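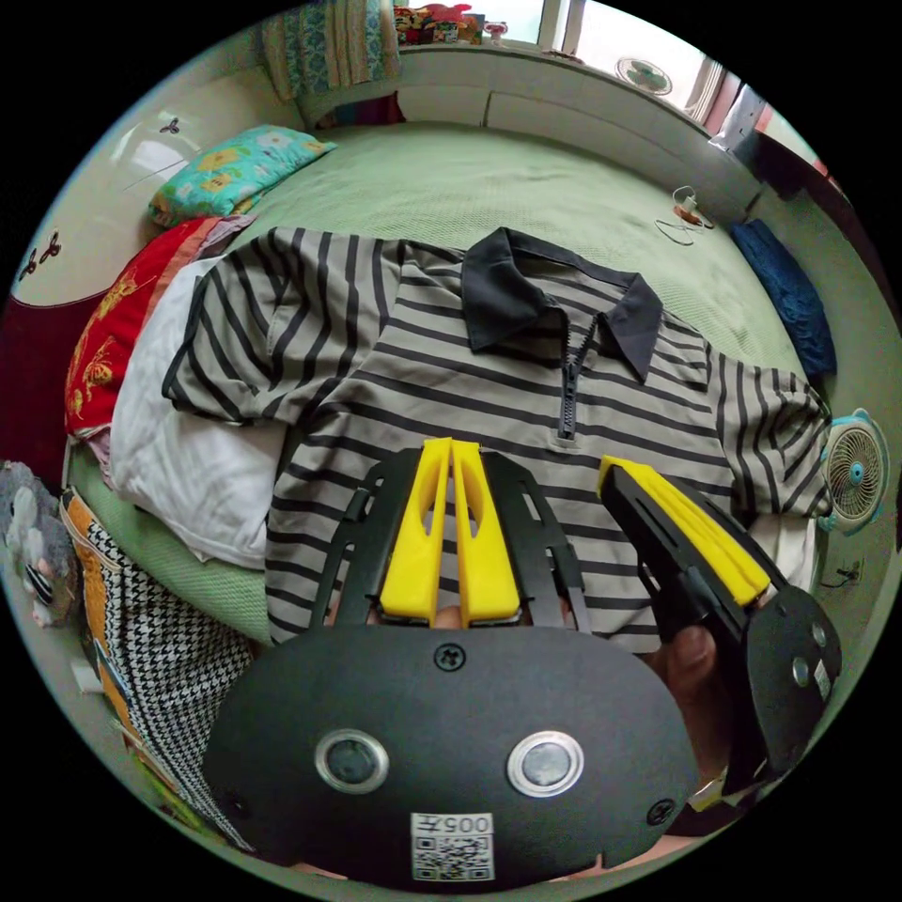

Ticket 2565: Width reading freezes on set 005 during garment folding

Product: Clamau hand-held gripper pair, set 005
Opened by: Jade MacPherson, Sulteseck
Assigned to: Leopoldo Espinoza, Aluter support
Opened: 2026-03-07
Priority: Normal, raised to High by support
Status: Closed, part replaced

Problem as reported

We are recording shirt folding on a bed with set 005. The striped polo is the garment that gives us the most trouble. One of the two grippers stops reporting finger width partway through a fold. The fingers still open and close in the hand and feel normal, but the width value in the log stays where it was. A bit later the recorder throws error 745 and ends the episode.

It does not happen on every fold. It happens mostly when the sleeves are brought in toward the middle. We have had it on the polo and on a white shirt. We have not had it yet with small items like socks.

What we tried before writing in:

- Restarted the recorder and both grippers.
- Ran the width calibration again. It passes.
- Charged both grippers fully overnight.
- Moved the laptop closer to the bed.

No change from any of these. Logs are attached. Please tell us if the episodes recorded before the error can be kept.

Jade MacPherson

Reply from support

Hi Jade,

Thanks for the logs. Error 745 means the two grippers went out of step by more than 300 ms. The recorder closes the episode when it sees that, so the error is the end of the problem and the frozen value is the start of it. The value freezes first, the gripper then tries to restart its encoder, and the restart takes long enough to trip the limit.

All of the freezes in your logs come from the left gripper. The right one is clean.

Please do the following and write back what you see at each step.

1. Put both grippers down on a hard table with the recorder running. Leave them alone for a few minutes and watch the width value. It should sit still without errors.

2. Pick up the left gripper and open and close it slowly without touching any cloth. Watch for a freeze.

3. Do the same again with the wrist turned in, the way you would hold it when carrying a sleeve across.

4. Swap the battery packs between left and right and repeat step 3.

Please hold off on opening the cover for now.

Leopoldo Espinoza

Customer update

Step 1: fine, no errors.

Step 2: fine.

Step 3: froze. It took a few tries. Citlali Orozco was holding the gripper and I was watching the screen. It froze when she had her wrist turned in and the fingers nearly closed. When she turned the wrist back, the value jumped to the right number and then error 745 came up.

Step 4: same as step 3. It stays with the left gripper and does not follow the battery.

One more thing, and I should have put it in the first message. Citlali says the left trigger has felt stiff at the end of its travel since October. She got used to it and squeezes harder. Yesterday the fingers let go late when she released the trigger, and she got the skin of her other hand caught between them while she was straightening a collar. It left a red mark, nothing worse. She put it in our own incident book.

Jade

Reply from support

Jade, please stop using the left gripper until we have looked at it. A late release is a safety matter for us even when the injury is small, and I have moved the ticket to High. The right one can still be used by itself for single-hand tasks if you have any.

I think the stiff trigger and the freeze have the same cause. The encoder cable runs past the trigger link inside the body. If the cable has slipped out of its clip, the link can press on it near the end of the travel. That would make the trigger drag and would also break the signal in certain wrist positions.

To confirm it I need to know if the drag depends on the wrist too. With the gripper switched off, close it slowly with the wrist straight, then with the wrist turned in. Keep the other hand well away from the fingers. Tell me if the two feel different.

Leopoldo

Customer update

Yes, they feel different. Wrist straight is smooth nearly all the way. Wrist turned in, it catches just before the fingers meet. Citlali and Tiburcio Beltrán both tried it and felt the same thing. There is also a faint click.

We have stopped folding with the pair. Can we open it here? Sending it out would cost us most of our booked time in this room.

Jade

Reply from support

You can open it. I checked with Araceli Montes on our hardware side and she is fine with it as long as the yellow fingers stay on and the encoder itself is not touched.

- Switch off and take out the battery pack.
- Lay the gripper on a towel so the fingers are not taking any weight.
- Take off the trigger side cover. Keep the screws in order, they are not all the same length.
- Find the flat gray cable that runs from the encoder toward the handle.
- Look at the clip next to the trigger link and send us a close-up.

Please don't push the cable back and close it up if the jacket is marked. A marked cable has to be changed. It may work for a while on the bench and then fail again in the hand.

Leopoldo

Customer update

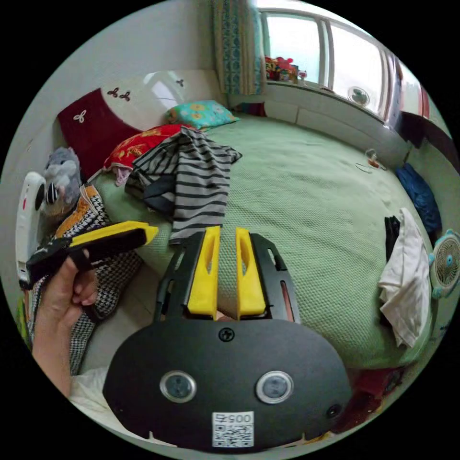

The cover is off and the close-up of the clip is in the upload folder. The clip is there but the cable was lying beside it, on the link side. There is a flat shiny patch on the jacket, 4 mm long, and at one end of it I can see bare wire. So I have not put it back.

I also looked inside the right gripper, which I know you did not ask for. The cable there is in its clip and has no marks.

The part number printed on the clip is hard to read. It starts with the Kadrić name and then there is a number I can't make out.

Jade

Reply from support

The number doesn't matter, Araceli recognized the clip from your close-up. It is the early Kadrić clip, which is open on one side. Later sets have a closed one. We are shipping you a new encoder cable and closed clips for both grippers. Please change the clip on the right one as well, even though the cable is still good.

When you fit the cable, leave a small loop behind the clip so it can move with the handle. If it is pulled tight it will work its way out again. After closing the cover, run the width calibration and then repeat steps 1 to 3 from my first reply.

About your recordings: anything that ended without error 745 can be kept only if the width value is live to the end. The check script in the tools folder has a flag for a flat width signal. Run it over everything recorded with this set since October, when the trigger started to feel stiff - I would expect some episodes where the value froze for a short time and came back without tripping the limit. Those will look fine in the video and be wrong in the data.

Leopoldo

Customer update

Parts arrived and are fitted, both sides. Tiburcio did the cable and I did the clips. The first time we closed the cover the trigger still dragged a little. The loop was sitting too high, so we opened it again and laid it flat.

Calibration passes. Steps 1 to 3 are clean, including the wrist turned in. The trigger is smooth to the end and the fingers open as soon as it is released. Citlali went back to the polo and did sleeves only for a while, then full folds. No freeze and no 745.

The check script flagged some older episodes, as you said it would. We have moved them out of the set and will record them again.

Two requests. Could the manual say that a stiff trigger is a reason to stop? We would have written to you much sooner. And could the recorder show a warning when the width value has not changed while the trigger is moving?

Jade

Closing note

Cause: encoder cable out of its open-sided clip and pinched by the trigger link, left gripper of set 005. The same fault caused the late release.

Fix: cable replaced on the left, closed clips fitted left and right, calibration repeated, checks passed by the customer.

Follow-up: Araceli Montes is writing to the other owners of sets with the open clip. The manual change is accepted and will be in the next revision. The recorder warning has been passed to the software group as a separate request, and Jade is copied on it. The old cable is to be returned in the prepaid bag, please do not throw it away.

Leopoldo Espinoza, Aluter support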